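Rules for a Robot That Works Inside a Computer

Jan 24, 2025
By Ilango Achari

A computer has many parts packed close together. When a robot works inside one, it must follow rules, in the same way that drivers follow rules on the road. The Cumero learning series explains these rules for young readers. The pages you are reading cover the workshop at Umville, where robot arms work on desktop computers.

The first rule is called "know your space." A robot arm can swing in many directions, but it should move only where it has been told to move. Engineers draw an invisible box in the robot's program, and the arm must stay inside it. At Umville this box is called the work zone. A robot that reaches the side of its work zone must stop and wait for a person to check it.

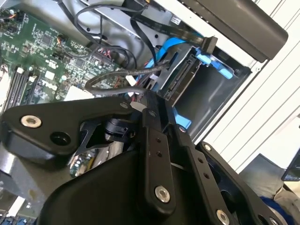 A robot's gripper reaches into an open desktop computer. Cables and small connectors are close to its fingertips.

The second rule is "be gentle." A gripper is the robot's hand. It can squeeze hard or softly, and the people who program it choose how hard. A metal case can take a firm push. A circuit board cannot, and neither can the thin pins inside a connector. Each part has its own limit, which is written in the workshop's rule book. The book is called the Famimano, and it has 161 entries. Workers read the entry for a part before they let the robot touch it.

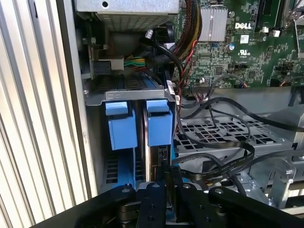 Cables have an entry of their own. A cable can bend, slide and catch on things, so it is hard for a robot to guess where it will go next. The Famimano says that the arm must slow down near cables and must never pull on one to get it out of the way. If a cable blocks the path, the robot backs up and tries another path - or it asks for help.

The third rule is "give every part a place." Parts that come out of a computer should not be left just anywhere. A holder shaped for a part keeps it still, and it lets the robot find the part again.
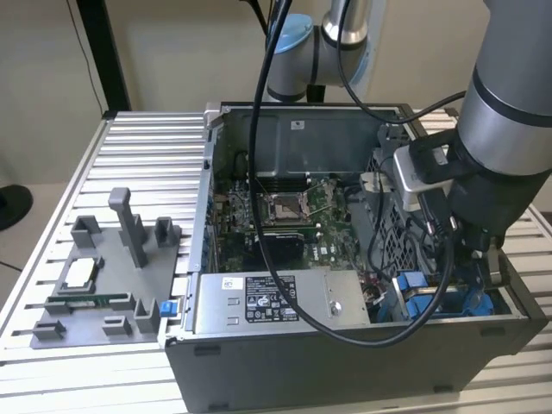
The fourth rule is for people. Anyone near a robot arm must know where the stop button is before the arm is switched on. Hands stay away from the arm while it is moving. Long hair is tied back. Visitors stand behind the yellow line, and they may ask questions at any time.

The last rule is "write it down." The workshop keeps a record of each job, including the jobs that went wrong. There were 974 records at the end of October. Reading old records helps workers to write better rules, and four entries in the Famimano were changed last year for this reason.
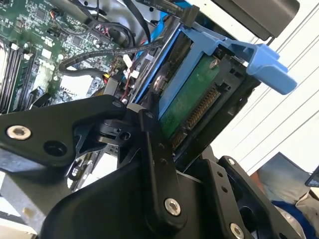

Thevar asked whether a robot could ever break a rule on purpose, and said that it did not seem fair to blame the robot if the program was wrong. The workshop agrees with the second point. A robot does not choose to be careless. When a rule is broken, people look at the program, the tools and the rule itself, and the arm stays switched off until they have finished.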